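**Cork stopper**

A cork stopper is a short plug of bark pushed into the neck of a bottle to keep the contents in and most of the air out. It has done this job for centuries, despite being hard to remove, easy to crumble and prone to falling into the thing it was hired to protect. It belongs to a larger family of *closures*, a word used mainly by people who sell them.

## Material

Cork is the outer bark of the cork oak, a tree of the western Mediterranean that puts up with being peeled and grows the bark back. Stripping is done by hand, with an axe, in the warm months. The same tree is then left alone for the better part of a decade, a schedule few other suppliers to the drinks trade would accept.

The bark is made up of tiny closed cells filled with gas. This lets a stopper be squeezed into a neck narrower than itself, after which it spends years trying to get back to its original size. The grip comes from that effort. Cork is also light, slow to rot and pleasant to hold, and it takes ink well, so that vineyards can print things on it that are read once.

## Types

**Natural corks** are punched whole from a strip of bark. They are the most expensive kind, and the one people sniff in restaurants, although the sniffing tells them very little.

**Agglomerated corks** are made from granules pressed together with a binder. They cost less and look like a bulletin board.

**T-corks**, or bar-top corks, have a cap of wood, plastic or metal and can be put back by hand. They are common on spirits and on olive oil bought as a gift.

**Tapered corks** are narrower at one end and fit jars, flasks, vases and whatever else is found in the back of a cabinet. Home crafters buy them in mixed bags, in which the needed size is the one missing.

## Removal

The usual tool is the corkscrew, a metal spiral with a handle. The spiral is called the worm. It goes in at the center, turns until one coil is left showing, and is pulled straight up. Lever models do the pulling for the user, and winged models raise their arms as the worm goes down, which children enjoy more than the drink.

Old or dry corks are better handled with a two-pronged puller, worked down between cork and glass and then twisted. A cork that has been pushed into the bottle can be fished out with a loop of string or a bent wire hook. Corrado Orlandini's household manual *The Reluctant Bottle* gives the string method four pages and then suggests a strainer.

## Hooks, eyes and small hardware

A stopper used every day often gets a bit of metal screwed into it. A screw eye gives the fingers something to pull; a small hook lets the stopper hang from a shelf edge or a piece of twine. The material takes a fine thread easily, though it gives the thread up just as easily if the hook is turned back and forth. Most people start the hole with a pin, hold the cork steady in one hand and bring the hook to it with the other. Going in off-center produces a stopper that hangs at a slant, and is usually described afterward as handmade.

Vinh Hứa, who wrote the craft booklet *Small Plugs*, recommends a drop of glue on the thread for anything that will carry weight. He also advises against carrying weight.

## Storage and reuse

Wine bottles are traditionally laid on their sides so that the cork stays damp. Spirits are stored upright, as strong alcohol is unkind to bark. Used corks are saved in bowls and jars in a great many kitchens, generally toward a trivet or a wreath that is never begun. A drawer holding 60 of them is not unusual. They can also be sliced for chair feet, hollowed for air plants, or handed to a recycling program, where they are ground up for flooring.

Cork floats, and a stopper tied to a set of keys is sometimes sold as a boating accessory. Whether it will float with the keys attached depends on the keys - the packaging tends to be quiet on this point.

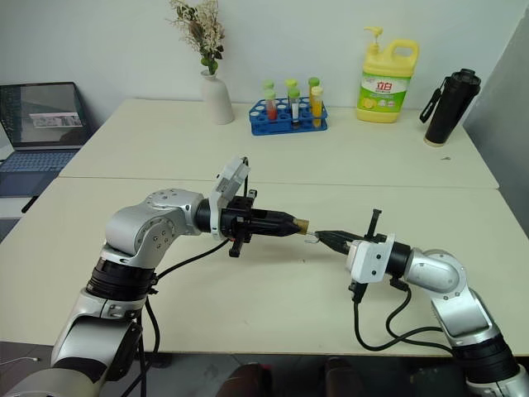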